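Steaming buns on the bench, my way

24 Jun 2021

I've been making steamed buns most weekends since we moved to Plavstead, and I get asked the same few things over and over, so I'm putting my answers in one spot.

Set everything out before you lift a single bun. I like the lid on one side, the cooker in the middle and the plate of buns on the other, so I'm never reaching across hot steam with my sleeves flapping (I've done it, it hurts!). Lay the lid flat somewhere it can't roll or get knocked.

Don't crowd the basket. They puff up more than you'd think, and two buns that touch will be one bun by the end. If you've made a double batch, do it in two goes and keep the rest under a damp tea towel.

Cut little squares of baking paper for underneath. My friend Ingeborg Riedl swears by cabbage leaves instead and they do work – you get a faint cabbagey smell, which I don't mind with pork but wouldn't want with custard.

Start with cold water under the basket and let the buns warm up with it. Mine get 11 minutes once the steam is really going. Then turn it off, crack the lid a finger's width and walk away for 2 minutes. Whip the lid straight off and they can wrinkle up like old socks.

Oh, and wipe the inside of the lid halfway through if yours drips. Drips leave shiny yellowish spots on the dough – still tasty, just not as pretty.

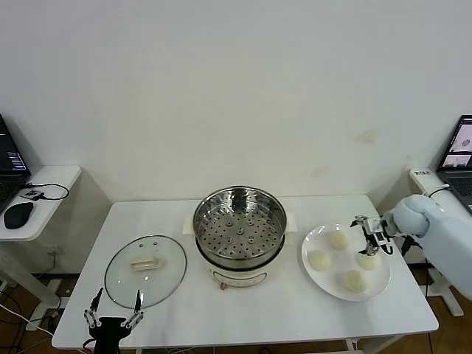

Lid to the left, steamer in the middle, four buns on the plate.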